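Spent the morning rewriting our house rules for collecting demos with the hand-held grippers. Version 3. Versions 1 and 2 were mostly me being optimistic. Thread.

Rule one: the markers stay visible. If your wrist is between the camera and the cube, you have recorded a lovely video of your wrist.

Rule two: one task per clip, and write down the task before you start. "Kitchen stuff" is not a task. I have 10 clips labeled "kitchen stuff." One of them is me answering the door.

Rule three: wash the dish the way you'd wash it at home. Speed up to hit quota and the robot learns to be in a hurry, a thing we already have people for.

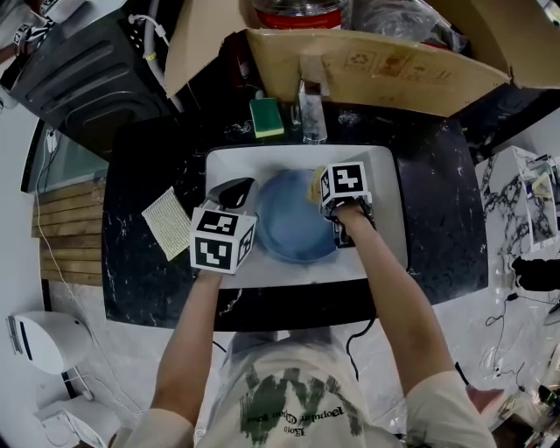 Rule four: if you drop something, keep going. Pick it up, finish, flag it. Grigore Radu deleted every one of his fumbles for a week and we got a policy that had never heard of gravity.

Rule five: no tidying the house first. Wasden did 2000 clips on bare counters and then had to do them over with stuff on the counters.

Rule six is still being argued about. It's whether you can listen to podcasts. The draft says "use judgment," so everyone is listening to podcasts.

Comments on the draft are open until the end of August. Please don't just reply "lgtm" like last time, I know you didn't open it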